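In Defense of Being Bad at Something

Jun 12, 2018

I have been playing tennis for 11 years and I am terrible at it. I don't mean that in the modest way people mean it right before they serve an ace past you. I mean that my backhand goes into the net more often than it goes over, that my second serve is basically an apology, and that a kid on the next court once asked me, very politely, if I was hurt.

I love it. I play almost every week from spring until the nets come down in November, and I plan to keep going until my knees file a complaint.

The reason I'm writing this is that over the past year or so I've had the same conversation maybe a dozen times, with coworkers, with my sister-in-law, with a guy at a wedding. It goes like this. They ask what I do for fun and I say tennis. They ask if I'm any good and I say no. And then there's a pause, and they say, "Have you thought about lessons?"

I have thought about lessons! I took some. Ten of them, in a package, at the Rundale courts out past the water tower. The coach was patient and had me toss the ball up without hitting it for what felt like most of my thirties. By the end I had a slightly better toss and I was dreading tennis. I'd sit in the parking lot with the engine off, running through the checklist in my head – grip, feet, shoulder, eyes – and I'd feel the way I used to feel before a math test. I never signed up for another package. My toss went back to how it was and so did my mood.

Now, I have nothing against lessons. If you like getting better at things, that's a great thing to like. My complaint is with the idea that getting better is the only respectable reason to do anything with your free time. Somewhere along the way we all agreed to treat hobbies as second jobs. You can't bake bread, you have to be "working on your crumb." You can't go for a run without a training plan, and you can't have a training plan without a race, and once you've done the race people want to know your time and whether you're happy with it.

My friend Danylo Hutsuliak took up watercolors a couple of years ago. He did little paintings of the view out his kitchen window, mostly the neighbor's garage and a telephone pole. They were not good, he'd tell you so himself, and he had a wonderful time. He taped them up inside the cabinet doors so you'd go for a coffee mug and there would be the garage again, in a different purple. Then somebody told him he should sell them. So he opened a little shop online and he called it Flusley, after a word his daughter made up, and he bought good paper and a scale for weighing packages. He sold 12 paintings. I bought one of them. After that he spent his evenings printing labels and wondering why the one with the telephone pole wasn't moving, and by the next winter he'd stopped painting altogether.

I asked him about it a while back and he said he couldn't look out the window anymore without thinking about what size it would be. I still think about that.

I know how this sounds. It's easy for me to say hobbies shouldn't make money when I have a regular paycheck. Plenty of people sell what they make because they need to, and plenty more do it because they enjoy the selling, and good for both. But Danylo didn't need to and didn't enjoy it. He did it because when you do a thing and someone says "you could sell that," it's very hard to say "no, I'd rather not." It sounds ungrateful. It sounds like you lack ambition, and in this country you can lack almost anything else and be forgiven for it.

The phone doesn't help either. For a while I had an app called Tarniris that tracked my matches. You put in your score and it gave you a rating, and the rating went up and down, and there was a little arrow. The arrow on mine was red so often that I started to take it personally. I caught myself turning down a game with Bondarchuk from the hardware store (everybody calls him by his last name, I couldn't tell you his first) because he beats me every time and I didn't want to lose the points. Points! I passed up a warm evening and a guy who tells the best stories in the county over a number that exactly one person in the world was looking at. I deleted the app that night. Next time I ran into Bondarchuk I asked him for a game, and he beat me 6-1, 6-0, and told me about the time his uncle tried to bring a goat on a bus.

What do I get out of it, then? People ask me that too. Well, I get outside. I get the sound of the ball when I do hit it clean, which happens a few times a match and is worth the price of the court. I get to sweat and swear a little under my breath. I get to be around people I'd never meet otherwise, since my job is all other folks who do my job. And I get an hour when it doesn't matter at all how I do. I have to be good at my work, I try pretty hard to be good at being a husband and a dad, and I'm supposed to be good with money, which is a whole other essay. Tennis is the one place where I've been let off.

There's also something you learn from staying bad at a thing that you don't learn from getting good at it. You learn how to lose without making a face. You get to be really, truly impressed by other people. When somebody on the next court hits one of those low slicing backhands that skids and dies, I don't feel jealous, I feel like I'm at the circus. My buddies who used to play in college can't watch a match without coaching it. I can watch anything. I'm delighted by the whole sport.

I'll give the other side its due. My wife thinks I'm being stubborn, and that I'd enjoy tennis even more if I could keep a rally going past four shots. She may be right. She plays the piano and practices scales, on purpose, with a metronome, and she comes out of that room looking like she's had a nap. So I can't claim that practice ruins everything for everybody. What I'd say is that she picked it. No one at a wedding talked her into it.

And kids, I think, have it worse than we do. My son came home from school wanting to quit drawing club, and when I asked why, he said he wasn't one of the good ones. He's nine. I told him I've never been one of the good ones at anything I do on a weekend and he looked at me like I'd admitted to a crime. I took him down to the courts with me after that. We hit for half an hour, badly, and most of the balls ended up in the hedge. He asked me when you're supposed to get good and I said whenever you like, or you can skip it. He thought that over for a while and then asked if we could get ice cream. He's still in drawing club, for now. We'll see.

There's a novel in my desk drawer, too, while I'm confessing. It's 700 pages long and it's about a lighthouse, and I've never lived within a day's drive of one. I add a page when I feel like it. When people hear about it they ask if I have an agent, and I tell them the truth, that it's a lousy book and I'm having a great time with it, and that the lighthouse keeper just got a dog.

So if you've got a thing like that – a guitar you can play three songs on, a garden that mostly feeds the rabbits – I'd like to put in a word for leaving it alone. Don't sign up for the course unless you want the course. Don't post it if posting it makes your stomach hurt. And if somebody asks whether you're any good, you can say no and then keep talking about how much you like it. They usually come around. The guy at the wedding ended up telling me about his accordion. 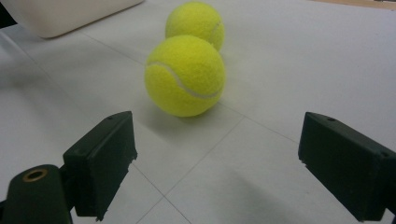 Tennis balls, still my favorite shade of yellow-green.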